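Journalismus-Stipendium: Motivationsschreiben zu lang?

Mahtab Shojaei
Ich bewerbe mich beim Stemar-Programm für Nachwuchsreporter. Erlaubt sind 2 Seiten, ich habe fast 30. Was fliegt raus? Meine Zeit bei der Schülerzeitung in Dustville ist mir heilig.
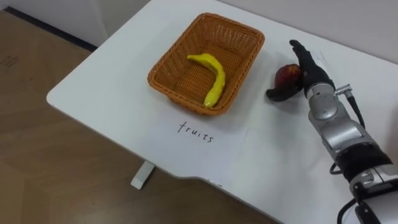
Antworten

urrutia_liest_mit
Die Kindheit. Immer die Kindheit. Ich habe für unsere Redaktion mal 56 Bewerbungen gelesen, gefühlt alle begannen mit dem ersten selbst getippten Artikel im Alter von sieben. Nimm eine Recherche, die schwierig war, und erzähl, wen du angerufen hast und wer aufgelegt hat.

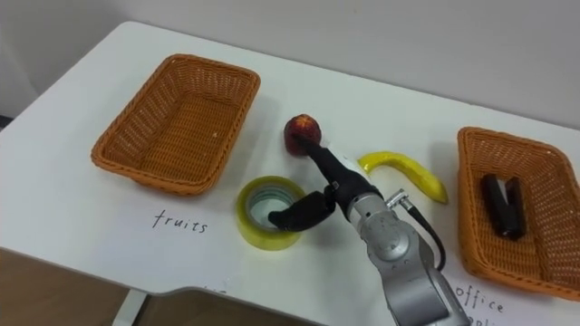

Danach ein Absatz dazu, wohin du willst und in welcher Sprache du dort fragst. Arbeitsproben kommen in den Anhang. Dustville darf bleiben, in einem Nebensatz.

Evix
Schriftgröße 4, fertig. Im Ernst: Abgabe ist der 28. April 2025, schick es vorher jemandem, der dich nicht mag. Meiner hat 70 Adjektive gestrichen.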